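Hurdale households to get weekly food waste collection

27 November 2022

Every home in Hurdale will have its food waste collected once a week from next spring, after councillors agreed to end the present fortnightly mixed collection.

The change follows a trial that began in August in 300 homes on the Lapointe estate and in the streets behind Ostoreck Road. Residents were given a small indoor caddy and a larger lockable bin to leave at the kerb. General rubbish in the trial area fell by 34 per cent over the period, according to a report put before the council's environment meeting.

Marcelino Xavier, who leads on waste for the council, said the results were better than officers had expected.

"People told us they were worried about smells and foxes," he said. "We had a few complaints in the first fortnight and very few after that. Most homes that were given a caddy are still using it."

The report says packaging remains the main problem. Food is often thrown away still in its tray or wrapper, and loads containing too much plastic have to be sorted by hand or sent for burning. Crews on the trial rounds left a card on any bin that could not be emptied, and 49 cards were handed out in the first month.

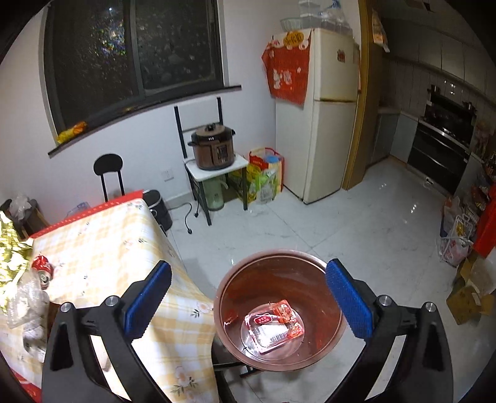

Photo: Benedito Teixeira

Under the new rules, leftovers will have to be taken out of their packaging before they go in the caddy. Empty drinks cans can go in the mixed recycling box. Crisp packets, foil bags and soft plastic wrappers will still go in the general bin, although the council says it is in talks with two supermarkets about a collection point for soft plastics.

Caddy liners will be free for the first year. After that, residents will be able to buy them from the library and the leisure centre, or line the caddy with newspaper.

The food waste will be taken by lorry to a plant at Trultton, where it will be broken down to make gas and a fertiliser for farmland. The council has signed a contract with the plant's owners lasting five years. The plant already takes waste from two neighbouring districts.

Not all councillors were in favour. Several members asked how the scheme would work in flats, where there is little room for extra bins. Officers said 24 blocks would get shared bins in a locked store, and that residents would be written to before any were put in place. A request to put the scheme off until the autumn was voted down.

There were also questions about the general bin, which will be emptied every three weeks once the food collections begin. Larger households and those with children in nappies will be able to apply for a bigger one. Mr Xavier said forms would be on the council's website in the new year, with paper copies at the town hall.

Caddies will be delivered street by street, starting in the north of the town. A leaflet with collection days will come with each one.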